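Hello, and welcome to the Dultidum crate notes! If you have come from the Ellex folder you already know most of this, so feel free to skip down to the part about cloth, where nearly all the mistakes happen.

# Dultidum: packing small things into crates

Dultidum is a collection of pictures and written notes on how everyday desk things and bits of fabric get put together in one open crate. I started it in April because I was forever repacking the same boxes at Koech, and it seemed a shame not to write down what worked (and what plainly didn't, of which there was plenty).

## What's in the folder

- `crates/` has 14 packing sessions, one subfolder each
- `notes/` has my own remarks, typed up the same evening and only lightly cleaned
- `lists/` has the packing list for each session, 15 lines at most
- `enow/` has 2 older sessions from the Enow shelves, kept apart because the crates there were deeper

## How the lists are written

Every line is one thing, in plain words: "white cloth", "black cloth", "small block". If I couldn't tell what something was, I wrote down its shape and color and left it at that, so please don't go back and tidy those lines into something more certain. A folded cloth and a crumpled cloth get different words, even when it is the same cloth on a different try.

## Cloth, and where it goes

Cloth is the great troublemaker. Folded, it takes up a neat strip along one wall and stays out of everybody's way. Crumpled, it wants the whole middle of the crate, and then the long and flat things have to stand up at the corners or lean against the back. I have come to like one of each, with the folded piece laid down near the front, and I'd gladly hear from anyone who has a better way.
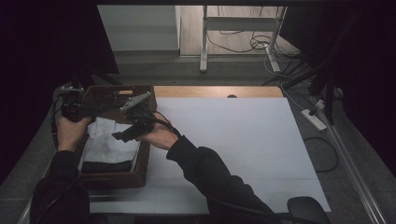 *Brown slatted crate with a crumpled white cloth in the middle and a folded black one along the front.*

## Known gaps

Session 17 is numbered that way because I skipped a few numbers when I moved the folders over; there are no missing files behind it. The lists don't give sizes or weights yet. I do mean to add the inside measurements of the crates, once I find my good tape measure.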